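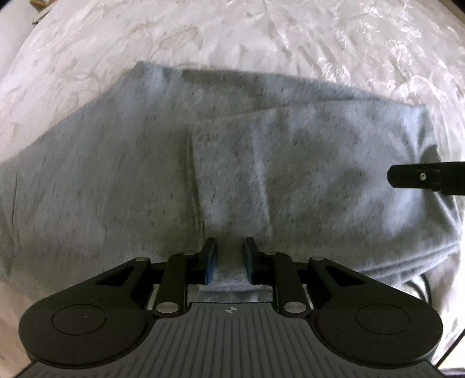
Projekt Kaltora: Bildergalerie zum Fehler am Handgreifer

Stand: Juli 2023
Text: Sun-ja Wi, Arbeitsgruppe Textilien, Rositz

In dieser Galerie geht es um die Stoffaufnahmen mit dem Handgreifer und um einen Fehler, der uns mehrere Wochen beschäftigt hat. Der Greifer meldete „geschlossen“, obwohl die beiden Finger noch einen Spalt hatten. Verletzt wurde niemand. Für die Daten war der Schaden aber groß: Von 1137 Aufnahmen mussten wir 332 sperren. Ich schreibe zu jedem Bild einige Zeilen, und danach folgt, was wir am Gerät und am Ablauf geändert haben.

Grauer Fleecestoff auf der weißen Tagesdecke

Die blauen Fingerflächen stehen am unteren Ende einer deutlichen Längsfalte. An solchen Falten greifen wir gern, weil der Stoff dort schon ein wenig hochsteht. Beim Fleece ist der Fehler lange nicht aufgefallen. Das Material ist weich und dick, und es füllt einen kleinen Spalt zwischen den Fingern einfach aus. Der Stoff wurde gehoben, die Kurve der Öffnungsweite sah normal aus, und wir haben die Aufnahmen als gut markiert. Erst beim Vergleich mit dünnen Stoffen hat Ha-neul Cha bemerkt, dass der Nullpunkt nicht mehr stimmte. Er war gewandert, bei jeder Sitzung etwas weiter, und immer in die gleiche Richtung.

Gefaltetes Handtuch, mehrere Lagen

Das Frottee war für uns der schwierigste Stoff. Die Finger sollen nur die obere Lage nehmen und die anderen Lagen liegen lassen. Mit dem falschen Nullpunkt ging das schlecht: Entweder rutschte die Lage aus den Fingern, oder man drückte den Handgriff fester und hatte dann den ganzen Stapel. Dazu kommt, dass sich vom Handtuch Fäden lösen.

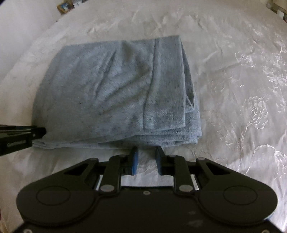 Hellblaues Handtuch mit ausgefransten Kanten, rechts unten einzelne lose Fäden auf der Decke.

Genau diese Fäden haben wir später im Gerät gefunden. Als wir den Greifer zerlegten, saß hinter den Gelenkarmen, an der Führungsschiene, ein kleiner fester Ring aus Fasern und Staub. Von außen war er nicht zu erkennen. Er bremste den Schlitten kurz vor dem Endanschlag. Die Software von Neves, mit der wir die Öffnungsweite auswerten, nimmt beim Start den engsten Wert als Null. Sie hat also jedes Mal den Faserring mitgemessen und ihn für den Anschlag gehalten. Eine Warnung gab es nicht, denn aus Sicht der Software war alles in Ordnung.

Ich muss hier auch einen eigenen Fehler nennen. In der Anleitung stand, dass man die Schiene reinigen soll, aber es stand nicht dabei, wann. Ich hatte angenommen, einmal im Monat genügt. Für Fleece mag das reichen, für Frottee reicht es sicher nicht.

Was jetzt anders ist

Vor jeder Sitzung schließen wir den Greifer auf einem Messplättchen und tragen den Wert in das Protokoll ein. Weicht er ab, wird nicht aufgenommen.

Nach 400 Griffen, bei Frottee schon nach der Hälfte, wird die Schiene mit einem trockenen Pinsel gereinigt. Druckluft bitte nicht verwenden, sie treibt die Fasern tiefer in die Gelenke.

Beim zweiten Greifer gilt das Gleiche. Auch dort lag etwas Staub auf der Schiene, der Nullpunkt war jedoch noch richtig.

Lose Fäden nimmt man mit der Pinzette von der Decke, und zwar bei abgelegtem Gerät. Bitte nicht mit der freien Hand zwischen die Finger fassen, auch wenn es schneller geht.

Die Werkstatt Brosamis hat uns eine Abdeckung aus dünnem Filz für die Schiene gebaut. Der erste Versuch war zu eng und hat selbst gebremst, der zweite läuft gut. Wir möchten ihn bis November testen und dann entscheiden, ob alle Geräte die Abdeckung bekommen.

Zu den gesperrten Aufnahmen

Bei 34 Aufnahmen konnten wir den Nullpunkt nachträglich berechnen, weil der Greifer darin einmal ohne Stoff ganz geschlossen wurde. Sie sind wieder freigegeben und tragen in der Liste den Zusatz „korrigiert“. Die übrigen bleiben gesperrt. Wer schon mit einer älteren Kopie gearbeitet hat, soll sich bitte bei Ha-neul Cha melden, sie führt die Liste.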